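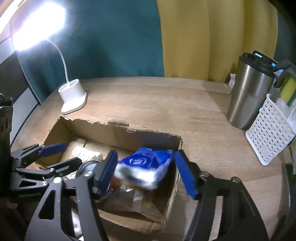
*Open box on the table, a jar among the things inside, flaps gone.*

Most advice on packing and unpacking kitchen boxes is written by people with something to sell you. I have read a fair bit of it and tried more than I should have, and this page is what survived. If your own way works, keep it.

## Tearing the flaps off

The usual line is that you should slit the tape neatly, fold the flaps back and keep the box for next time. Fine, if there is a next time. Flaps spring up, catch your sleeve and hide whatever is pushed against the back wall. I rip mine off. The edge comes out ragged and it makes no difference to anything.

What you lose is strength. A box without flaps bows outwards when you lift it full, so get it on to the table first and tear second. Don't stack anything on it afterwards.

## Heavy at the bottom, within reason

Everyone says jars go at the bottom. I agree, but I don't agree that this is all there is to it. A jar on bare cardboard takes every knock the box takes. Put a tea towel or a flattened packet of something under it.

Lids are the other thing. A jar with its lid done up "tight" in February in a cold hallway may not be tight by the time it reaches a warm kitchen, or so Gertraud Hofstetter tells me. I have my doubts about the physics, but I have also cleaned plum jam out of a box of pasta, so I now stand jars upright and check each lid with a dry cloth before it goes in. A strip of tape over the lid does very little. A small bag round the whole jar does a lot.

## Paper, tape and the unlabelled bundle

Brown paper is good wrapping and poor labelling. Once something is rolled up and taped it could be a pepper mill or a candlestick, and you'll unwrap it three times looking for the tin opener. Write on it before you tape it. Pencil is enough.

On tape: silvery tape holds well on paper and takes the paper with it when it comes off. For a bundle you'll open once, who cares. On a box you want to keep, use ordinary brown parcel tape. I bought a roll of Kerby "clean peel" at a silly price and it peeled no cleaner than the rest.

Crumpled paper stuffed into corners is worth doing if the box is going in a van. For carrying one box up the stairs it's a waste of paper, and small things get thrown away inside it. Squeeze every ball before it goes in the bin - I have found two teaspoons and an egg timer that way.

## The light stuff on top

Soft packets go in last and come out first. Don't expect them to cushion the jars from up there, whatever the leaflet says. They'll stop things rattling, nothing more.

## Light, and where to put it

A ceiling light throws your own shadow straight into the box. A desk lamp with a bendy neck, standing just behind the box, is a real improvement and costs nothing if you already own one. The Csonka and Tremonis catalogues both sell a "task light" for this sort of job. I tried the Tremonis one for a month and went back to the lamp off the desk.

## Keep a sponge within reach

Jars travel sticky. Wipe each one as it comes out and before it touches a shelf. I'd keep the sponge in something with holes in it so it can drain, and I wouldn't bother with special wipes. Sustosau wipes cost me 10 pounds for a tub and smelt of swimming pool.

A drink on the same table is fine if it has a lid. An open mug beside a box is asking for it.

## One box at a time

Ye-seo Jang unpacks with a kitchen timer, 20 minutes a box, and swears by it. I tried it and spent the time looking at the timer. My own rule is duller: the next box stays on the floor until this one is empty and flat. When I had 33 of them to get through I broke that rule on the first evening, and the tin opener was in the last one.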